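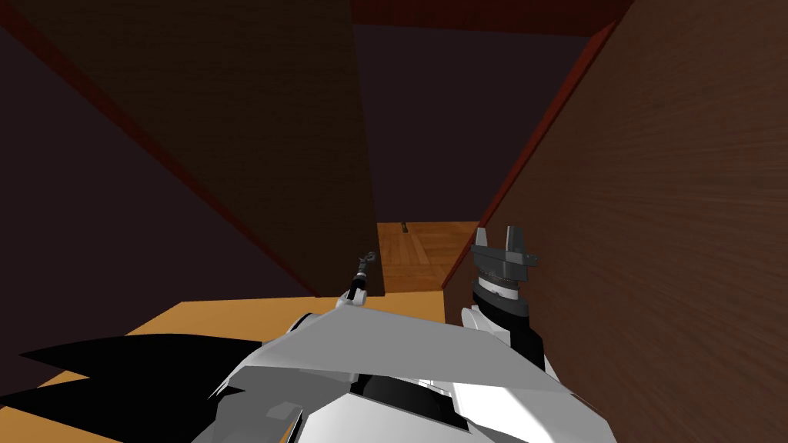

Section 3: Setting up your Rekero daybook

By now you will have unpacked the daybook, written your name inside the cover (or not, if you would like to keep it private) and had a read through the introduction. In this section we get the book ready for its first week. Set aside an evening for it if you can, put the kettle on, and don't worry if you only get halfway, as the pages will wait for you.

The Rekero is a book for keeping your word in. People come to it for all sorts of reasons: they have been late once too often, or they have snapped at someone they are fond of, or they simply have a feeling that they say yes to more than they ever do. Whatever brought you, the setting up is the same.

What you will need

The daybook, which has 124 pages
The Đồng card set (the small envelope tucked in the back pocket)
A pen you like writing with
Last week's diary or calendar, if you keep one

If the back pocket is empty, please write to us at Sevomholm and we will post a fresh set of cards. You can carry on with steps 1 to 4 in the meantime.

Choosing your promises

1. Open the book at the page headed "What I have said I will do". Write down every promise you can remember making that is still open. Put the little ones in too: the book you borrowed, the phone call to your aunt, the shelf you told your neighbour you would look at. Write quickly and don't sort them yet.

2. Go through last week's diary and add anything you missed. Most of us find quite a few at this point, and some of them are rather old! That is perfectly all right.

3. Put a small cross beside any promise you no longer mean to keep. You will need to go and tell the person concerned, and there is a page for that at step 8, so for now just make the cross and move on.

4. From what is left, choose 3 promises to carry into your first week and copy them on to the first weekly page, one to a line. Write each one so that a stranger would know whether it had been done. "Be kinder to Mum" is a lovely thought but a hard one to tick off, whereas "ring Mum before Sunday lunch and let her finish her story" can be done or left undone.

Note: Three is the number to start with, even if you feel full of energy tonight. There is room for more lines further down the page, and they open up to you in the second month.

Choosing your trait card

5. Take the Đồng cards out of their envelope and spread them out in front of you. Each carries one word, such as Patience, Punctuality, Candour or Thrift, with a few questions on the back.

6. Pick the card you would least like a friend to pick for you. If two of them make you squirm equally, take either and put the other one back with a clear conscience, knowing it will still be there in a month.

7. Slide the card into the slot on the inside front cover so that you see the word each time you open the book. Read the questions on the back once before you do. You needn't answer them in writing.

Caution: Choose a card for yourself only. We do hear from couples, and now and then from whole offices, who have handed cards out to one another, and it very seldom goes well. If you share a daybook table at work, keep your cards face down until each person has chosen.

Putting things right

8. Turn to page 106, "Words I owe". List the people from the crosses you made at step 3, and beside each name write one plain sentence telling them that you won't be doing the thing after all. An apology belongs in it. A long explanation usually doesn't, though you may of course give one if they ask.

9. Say or send the first of these before you go to bed. The rest can be spread over the fortnight.

Caution: Some old matters are too heavy for a single sentence in a daybook, and some people have good reason not to want to hear from us. If a name on your list makes you uneasy in that way, leave it, and talk it over first with somebody you trust.

Fixing your evening time

10. Decide when you will sit down with the book each day. Five quiet minutes is plenty. Straight after washing up suits a good many people, and so does the bus home. Write the time at the top of the first weekly page.

11. At that time each evening, put one of these marks beside each promise:

A full circle for kept
A half circle for begun
An empty circle for not kept

There is no mark for "nearly". We tried one in an early printing and found that every one of us at Sevomholm was using it for everything.

12. Underneath, write a line about your trait card. One line will do. "Was short with the lad at the counter, went back and said sorry" is a splendid entry, and so is "Forgot all about it today".

Note: If you miss an evening, leave it blank and begin again on the next one. Please don't fill in several days from memory. A page with gaps in it is still a good page.

Using the Castotix reminder (optional)

13. If you would like a nudge, Castotix can send you a short message at your chosen time. Follow the sign-up instructions on the loose leaflet and enter the time you wrote down at step 10.

14. Leave the "share my circles" setting switched off for the first month at least. Even after that, you may find you write more freely with it off.

Your first look back

15. On Monday, before the day gets going, read over the week's page and write up to 800 words on the lined sheets that follow it. A few sentences is quite enough. Then choose the promises for the new week, carrying over any half circles you still mean to finish.

Section 4 deals with the monthly review and changing your card.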